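Folding the Puffer: What the Tidy Talk Leaves Out
Speaker notes, Sunday session, 4:00 slot moved to after the break
Elvia Pacheco

Start without the slides. Ask who has a winter jacket on the back of a chair right now. Wait for hands. Don't fill the silence.

Then the claim I want to pick at: that any garment can be folded into a small rectangle that stands up by itself. I've heard it at two workshops and read it in more books than I'll admit to. It works on T-shirts. It works on dish towels. I have doubts about anything with padding in it.

Slide 2. Read the line from the Sastoseo handout out loud, the one about every item having "a natural folded shape." Ask what the natural folded shape of a quilted jacket is. Let someone try to answer.

My own view is that a puffer has a natural heap. Stitched panels trap air, air pushes back, and the fold you made at the hem has gone soft by the time you get to the collar. Slick fabric makes it worse. Go slowly here, last time I rushed it and lost the back row.

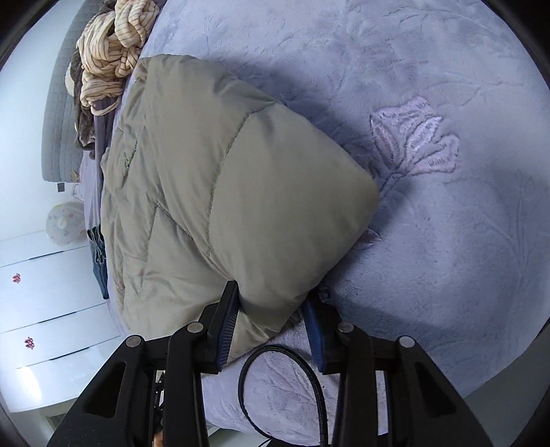 Should you zip a puffer before you fold it?
Zip it all the way up, lay it face down, and bring the sleeves in across the back. The zipper gives you one stiff line to work against, and the two fronts stop sliding apart.

I stand by that much. What I don't buy is the next step in most guides, where the jacket gets rolled tight from the bottom and tucked into its own hood. Try it on the demo table if there's time. Mine held as long as my hand was on it. Also, plenty of jackets have no hood, and the guides go quiet about that.

Slide 3, vacuum bags. Keep this short. The Levia kit came with 98 pages of instructions in several languages and I read the English ones. They say the bag saves space, and it does. They don't say much about what months of being squashed flat does to the filling. I can't prove harm. I'd still like to see the person selling the bag open one in September and wear what comes out.

Slide 4, the bed. Everybody folds on the bed, me included, and I think half our trouble starts there. A plush blanket gives under the jacket. You press down, the blanket sinks, and the air just moves over to the next panel. A hard table is better. A clean floor is fine too, if your knees are younger than mine. 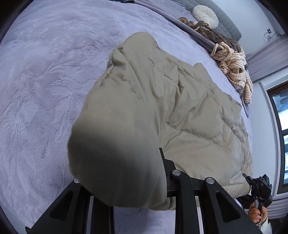 Tonantzin Ochoa disagrees with all of this and has told me so more than once. Her position is that the bed is where the clean clothes land, so the bed is where they'll get folded, and a method that begins with carrying everything to the dining table will be dropped within a week. She also thinks I am too hard on hangers.

Give her that point, she's probably right about the week. Then push back on hangers: a wide one is good, but one fat jacket eats the space of several shirts, and the people asking me about this have short closet rods.

Slide 5, what I do. Zip, face down, sleeves in, fold once at the waist, lay it flat on the top shelf with nothing heavy on it. It isn't pretty. It won't stand up.

If Mohandas Pai asks about the cotton storage sacks, say I've only used one, and it was all right.

Questions. Repeat each one into the mic. Stop when the hall people wave. Chairs go back against the wall, and I need my own extension cord back this time.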